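Sorting small parts from one human correction at a time: a new result from the two-arm bench

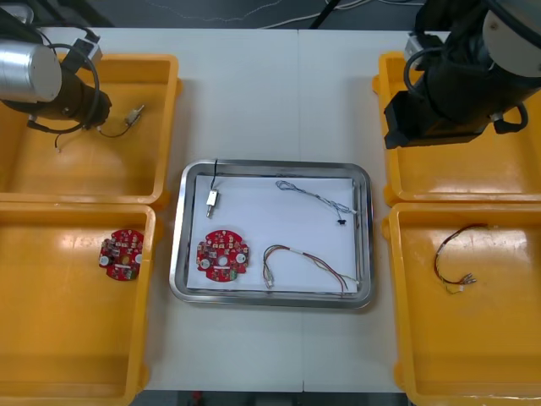
Manipulation and Learning Group – News

14 May 2018

We have a result! It has been a long winter of picking up wires and putting them down again, so forgive me if this item runs longer than the usual two paragraphs. The short version is that our two-arm sorting system, which we call Tranar, now learns a new sorting job from 12 demonstrations plus a handful of corrections, and it gets to the point where I'm happy to stand next to it with a coffee and watch.

The job is simple to say out loud. There's a steel tray in the middle with a mix of small electronic parts on it, and there are yellow bins on either side. Each arm looks after its own side. Boards go with boards, cables go with cables, and the parts should land in the bin without getting bent or dropped from too high up. A ten-year-old would be good at it in a minute. A robot arm has a much harder time, mostly on account of the wires.

I want to talk about wires for a bit, as they ate most of our year. A round circuit board is a friendly object. It's stiff, it has an edge, and once you've picked one up from a given angle you can pick up the next one in much the same way. A wire harness is another animal. Put the same harness down twice and you get two different shapes, and the loop you'd like to grab may be lying flat against the paper, or crossed under another part, or sticking up with all the weight on the connector end. Our older method (the one we showed at the October open house, if you came by) tried to work out the full shape of a cable before it moved. That took a long time, and when the shape was wrong by even a little, the fingers closed on nothing. Then it would try again in exactly the same spot. I have watched it do that more times than I care to remember.

Tranar skips the full shape. It looks at the tray and scores a lot of small patches, each one a place where the fingers could close, and then it picks the patch it likes best for whichever arm is free. The scores come from a network that we train on demonstrations, where one of us drives the arms by hand through a whole sort. So far that's pretty ordinary, and plenty of labs do something close to it.

The new part is what we do with mistakes. When the arm is about to do something silly, the person watching taps a pedal, the arm stops, and the person moves it to where it should have gone. We used to save those moments and mix them in with everything else at the end. They'd get lost in the pile. What we do now is treat each correction as a comparison: this patch was better than that patch, on this tray, at this moment. One comparison turns out to say a great deal, a lot more than one more clean demonstration does, and the network updates on it between one tray and the next. You can correct it on a harness and see it reach differently on the very next harness. The first time that happened I made a noise that brought people in from the hallway.

Now for the numbers, which I know is what half of you scrolled down for. We ran 400 trays with the new method. Each tray had a mix of boards, single leads and harnesses, laid out by someone who wasn't running the test and who was told to be a bit mean about it. Over the whole run we logged 118 corrections, and most of them came early. By the last part of the run there were long stretches with no pedal taps at all. The old way of training needed about 1000 demonstrations before it could get through a mixed tray without help, and it still had a weak spot for thin leads with a heavy connector on the end.

So that's a lot less human time. It's also a nicer kind of human time, I think. Driving the arms through a complete sort is tiring, and by the end of an afternoon your demonstrations get sloppy and the network learns your sloppiness. Tapping a pedal when something looks off is easy. Two of our summer students learned to do it well in one morning, and their corrections were as useful as mine (more useful, in one comparison that I will not be putting in the paper).

A few things made a difference that you wouldn't guess from reading the method section. The white paper in the tray is one. Bare steel gives you reflections that slide around as the arms move, and the scoring network kept falling in love with them. One sheet of plain paper and the problem mostly went away. We've since tried training it without the paper, and it can be done, but it takes more corrections than I'd like and we have other things to fix first.

The other one is how the two arms share the tray. Early on we let them both plan whatever they wanted and had a safety check stop them when they got too close, and they spent half their lives stopped. Now there's a small piece of software we named Posar that hands out the tray like a shared kitchen counter: one arm gets to reach in while the other one is placing a part in a bin or waiting above it. It's very plain code, and I'm a little embarrassed at how long we went without it. The sort got faster right away, and the arms look a good deal more polite.

What doesn't work yet? Tangles, mainly. If two harnesses are really wound around each other, Tranar will pick one, lift, and bring the other along for the ride. It knows something is off, as the weight at the wrist is wrong, but it has no good plan for what to do next apart from setting both down and hoping they land better. Sometimes they do. We'd like one arm to hold while the other pulls, which is what you or I would do, and that means the arms have to work on the same part at the same time. Posar is built to prevent exactly that, so there's some rewriting ahead.

It's also still slow next to a person. I get asked about this at every visit, so let me just say it here: if you have a pile of parts to sort by the end of the day, sort them yourself. The point of the study was how little teaching the system needs when the parts change. Speed comes later, and a good chunk of it is just us being careful with how fast we let the arms move while people are sitting nearby with a foot on the pedal.

We also checked whether a network trained on one set of parts helps with another. We took everything Tranar had learned on our usual parts and gave it a box of odds and ends it had never handled, with different plugs and stiffer cables. It started out clumsy, and the corrections came thick and fast over the first few trays, but it settled down sooner than a network starting from nothing. I don't want to oversell this. It was one box, and the parts weren't wildly different. We're putting together a harder set now under the name Taipe, and we plan to share the part list so other groups can buy the same things and try to beat us.

The write-up is finished and has gone out for review. We'll post a link here once there's something to link to. The training code will come along with it, together with the tray logs and all of the corrections, including the ones where the person pressed the pedal for no good reason (there are several, and some are mine). If you'd like the data before then and you don't mind messy folders, send a note to the group address and we'll see what we can do.

The bench will be running most afternoons for the next few weeks while we collect the tangle data. People from the department are welcome to stop in and have a go on the pedal. Please leave bags and coats on the hooks by the door, stay on the near side of the tape, and ask before you move any of the bins, as their positions are measured and it takes us a while to set them back.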